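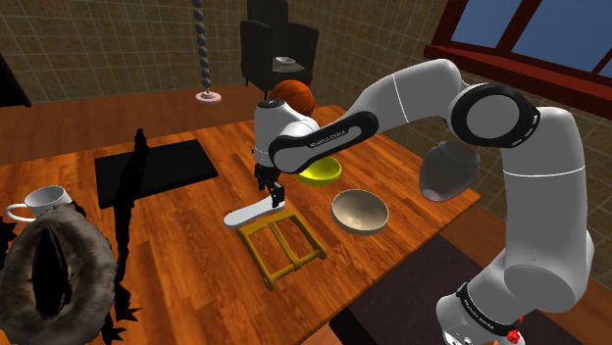
Tasters wanted - home cooks, Bretley area

Starting in January. Paid, evenings only.

We're putting together a panel for the Sorden soup and stew range. Need 11 people, have five so far, so don't wait on this one. No food background needed. You just have to eat soup and be able to say what you think of it.

What you'd do: come in one evening a week, five weeks. Taste up to four soups a session, fill in a short form after each. Then a group chat at the end, half an hour, sometimes runs over. Last two weeks you also take a couple of cartons home, heat them the way you normaly would and keep a few notes. Stove or microwave, either is fine.

Pay: $50 a session, paid by check at the end of the evening. Take-home weeks same rate, nothing extra for the notes, sorry.

Who we want: 18 and over. Cooks at home at least three nights a week. Mix of ages please, last panel was nearly all students. No celery, dairy or wheat allergies. The lentil one has all three and we can't swap it out. Smokers ok but not in the hour before.

Not for you if you work for a food company or did the Nurmont bread panel this fall. 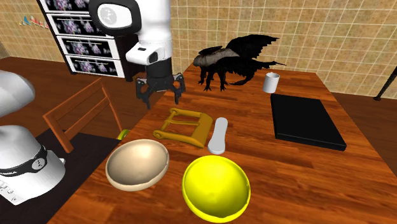
Yellow bowl on the table.

Where: Shakya House, second floor, side entrance. Parking in back is free after 6. Bus stops right across the street. Elevator works again.

To apply: email Jyoti Garg at the Bretley office with your name, age, which evenings you can do (Tues or Thurs), any allergies, and the last soup you made from scratch. Couple of lines is plenty. No resumes. We had more than 100 emails last time so if you don't hear back in a week, we're full.

Questions about pay or access, ask for Naveen Semwal at the front desk, afternoons are best. He dosn't have the panel list so please don't ask him if you got in.

Posted Dec 30, 2020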